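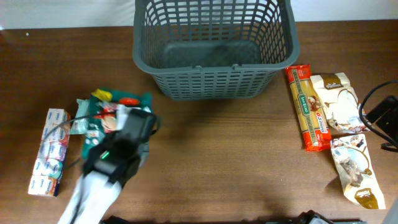 Can the arms pack a basket on their own yet?

Sometimes, with easy shopping and a person standing by. Most of the packing on the open day was done with a person at the controls.

That was the first thing I asked Hrefna Brynjólfsdóttir and she didn't dodge it. She runs the Lumumano project at Bikus, upstairs from the old Rüegg showroom in Perkell, and she had been on her feet since seven when I got there. Tea in one hand. Phone in the other, going off.

Open day was 17th October, doors at ten. I was late (bus). By then there was a queue on the stairs and a child asking whether it could do her homework.

"We get that one a lot," Hrefna said. "Also can it make a sandwich. Everybody wants the sandwich."

What it does is groceries. Two arms, a table, a plastic basket, and shopping to go in the basket. I'd expected something grander if I'm truthful, there was a banner outside. But you do end up watching. People who said they'd stay five minutes were still there when I went to find the loo and still there when I came back.

Why groceries, I asked.

"Because it's horrible," she said. "A bag of crisps is never the same shape twice. You pinch it and it moves somewhere else. A box is lovely, a box stays a box. Then spaghetti, it's long, and if you take it at one end the other end goes its own way."

She buys the shopping herself. Or sends someone. There is a running argument over who ate the last lot of little desserts and she would not be drawn on it, on the record or off.
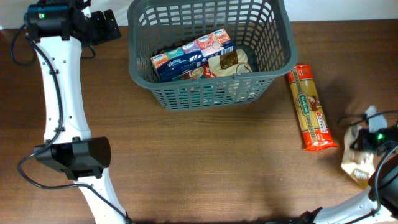 Kleenex in the basket, San Remo spaghetti on the table, a gold and white bag in the gripper.

Saturnino Ortuño works the arms. He used to mend sewing machines and he says the new job isn't so different, you listen for the motor. He talked to me between goes, so what follows is in bits, sorry.

On nerves: "First visitor of the day, hands like a washing line. After that I forget them."

On dropping things: "I drop things at home too."

On what's hard. He thought for a bit. "Shiny bags. With the shiny ones you don't see where the edge is, you see the lights. So I go slow, and people think it's the machine going slow. It's me."

Does it hurt, standing like that all day? His shoulders, a bit. They swap over after 50 goes. Candela Ibarra takes the second shift and is quicker than he is, which he told me twice and which Candela, walking past with a roll of tape, confirmed.

I asked her for her secret. "Big things first, same as at the till," she said, and went off with teh tape.

Each go is saved and the software learns from the lot of them. They want 1,000 good ones for the basket job before they change anything. They had 300 in July. Hrefna wouldn't give me today's number. "Ask me when it's a nice round one."

And the bad ones? Kept as well, in their own folder. Saturnino would prefer they weren't. Hrefna says a fumble that gets put right is worth more to her than a perfect go, as the machine has to learn how to get out of trouble, and perfect goes have no trouble in them. He made a face at that.
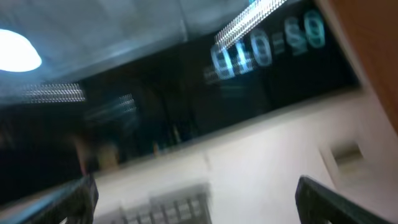 Perkell Local, issue 250, continued from previous page

Visitors were allowed a turn after lunch. Under fives no, everybody else yes, one at a time, names on the clipboard. I had mine at quarter past two.

It's odd. Your hand closes and over there something else closes, and you find you've been gripping much too hard with your real hand. I went for a packet. Missed. Went again and got a corner. Saturnino said "wrist, wrist, turn the wrist" and I turned my head. The packet stayed where it was. I'm told it's common.

A boy after me did it first time, of course.

I asked Hrefna who it's all for. She put the tea down for this one. Her aunt had a stroke and can't manage the shopping any more, not the going, the putting away. Tins, packets, bending down. The carer comes for half an hour and spends a good part of it on the cupboard. "I'd like her to spend it talking to my aunt," Hrefna said. "The cupboard can be somebody else's. Or something else's."

So it would go in people's homes?

"Not this one. You'd need a very patient aunt." Years off, she thinks, and she gets cross with people who say next summer. A shop might come sooner, packing orders at the back, where the floor is flat and there's no cat.

Which brings up jobs, and somebody had already brought it up. Severino Cuesta packed orders at the depot on the ring road for a long time and he'd come along specially to say so. He and Hrefna were at it for a good twenty minutes by the coat hooks. I asked could I listen in and they both said fine.

He wasn't rude. He wanted to know who'd pay for the arms and who'd be let go to pay for them. She said she couldn't promise him what a shop would do with it. He said well then. She said she'd recieve anyone from the depot who wanted to come and see it properly, no crowd, and tell her what she'd got wrong in the packing. He said bread at the bottom, for a start.

"He was right about the bread," she told me later. "We had a go on Friday with bread at the bottom. I was so pleased with it as well."

He had a turn on the arms before he left, I should add. Did better than me.

A few other things from my notes, in no order:

The arms are not strong. People step back from them and needn't. Hrefna says a bag of sugar is pushing it.

The green lights mean it's switched on. I asked because a woman behind me asked.

No, they won't come to birthday parties.

Biscuits were from the bakery and ran out by three.

I asked Hrefna at the end what she'd want to show people next year. She said folding, then said no don't print folding, then said oh go on, print it. Tea towels to begin with. Fitted sheets she isn't even thinking about. "I can't do those myself, who's going to teach it?"

Next open afternoon isn't fixed. They'll put a notice in the window, and Candela keeps a list at the desk if you'd like a ring when there's a date. Stairs only for now, the lift is waiting for a part. Ring ahead if the stairs are a problem and they'll bring a smaller set-up down to the showroom.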